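Lovanora Wall Panels and Cabinet Fronts
Owner's Guide, Section 4: Cleaning and Care

Follow this section for routine wiping and for removing stains from gloss and matte fronts. It covers all Lovanora panels fitted in Vustier frames, including the large format sheets. For hinge and runner adjustment, see Section 6.

4.1 Before you start

You will need:
Two soft cloths, one for washing and one for drying
A bucket of warm water
Dish soap, or Kneath Surface Cleaner diluted as shown on the bottle

1. Switch off the cooktop and let nearby surfaces cool.
2. Clear the counter or floor below the panels and lay down an old towel.
3. Look along the panels from one side. Grease film is hard to see straight on but shows up well in side light.
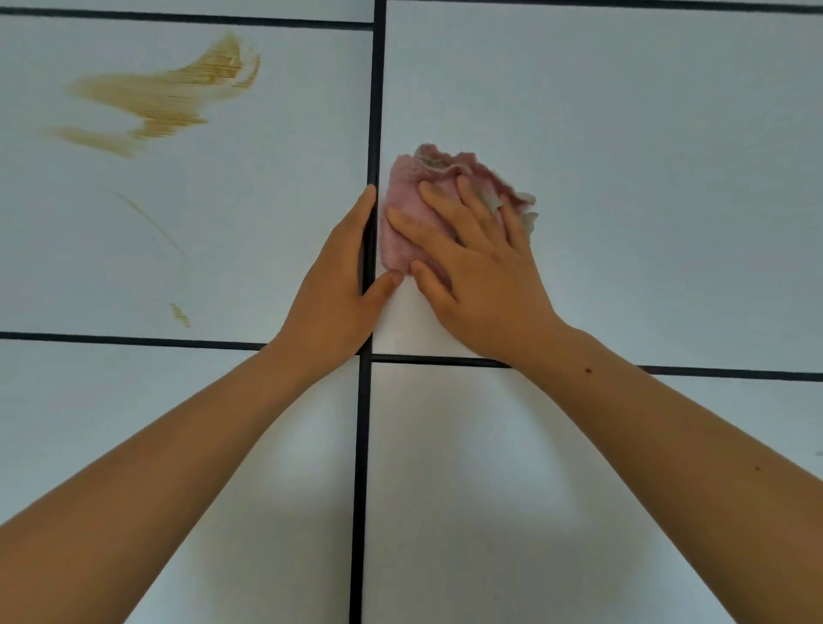

Stains on glossy panels usually come from cooking oil that has settled and yellowed. They are most common near a range or a Grillby countertop grill. Note where the marks are and how heavy they are before you wet anything. A broad yellowish-brown smear with fine streaks through it, such as the one on the upper left, should be treated as a heavy stain under 4.3. A small spot close to a joint can be handled in the ordinary wash, but work it along the joint and keep the cloth only lightly damp there.

CAUTION: Do not use scouring pads, steel wool, powder cleaners, or melamine sponges. Scratches in the gloss coat cannot be polished out and are not covered by the warranty.

4.2 Routine cleaning

1. Dip the washing cloth and wring it out well. It should not drip when held up.
2. Start at the top of the upper panel. Place your free hand flat on the panel to steady yourself.
3. Wipe with light, even pressure. Refold the cloth when one side is dirty.
4. Finish the upper panel before moving to the one below it.

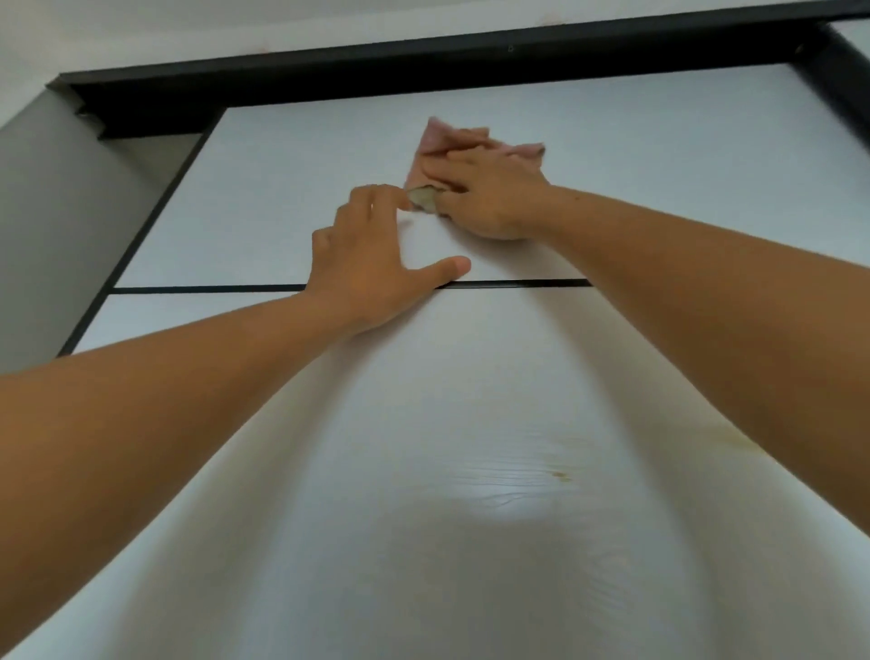
Fig. 4-2. Wiping the upper panel, with the free hand braced above the groove.

5. Run a folded edge of the cloth along each groove. Do not push the cloth in with a knife or screwdriver.
6. Dry the panel with the second cloth.

Note: If you can't reach the top panel with both feet on the floor, use a step stool - never stand on the counter or on an open drawer.

4.3 Heavy stains

1. Test the cleaner on a spot that doesn't show. Wait 2 minutes, then wipe and check for dulling.
2. Lay a warm, damp cloth over the stain to soften it.
3. Wipe from the outside of the stain toward the middle. Repeat with a clean part of the cloth.
4. Where a panel meets a frame strip, hold the strip with one hand and wipe along it with the other. Go around any sticker on the face. Soaking a sticker leaves glue behind, and the glue picks up dirt.
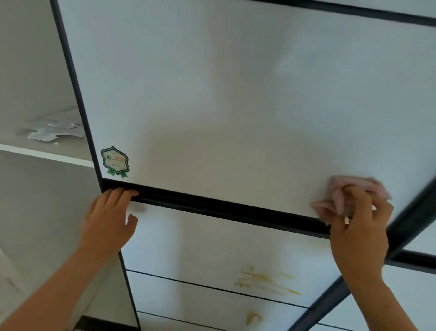 5. Rinse with plain water. Cleaner left on the surface dries to a cloudy film.
6. Dry at once, including the frame strips.

Old stains may need more than one pass. Stop between passes and let the panel dry fully, then check it again in side light. A wet panel hides what is left, and it is easy to put the bucket away too soon. When you go back to a stain, change the water first. Dirty water spreads a thin layer of grease over the parts you have already finished, 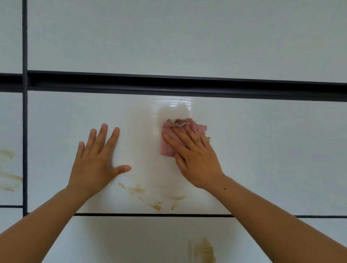
and you will have to wash those again. On a long run of panels, change the water after every 4 panels, or sooner if it looks gray.

CAUTION: Never mix Kneath Surface Cleaner with bleach or with any other product.

4.4 How often

Panels next to a cooktop: once a week
All other panels: once a month
Frame strips and grooves: every June, or when dust is visible

Replacement frame strips and touch-up kits can be ordered through Lovanora. Have the panel code ready from your order sheet.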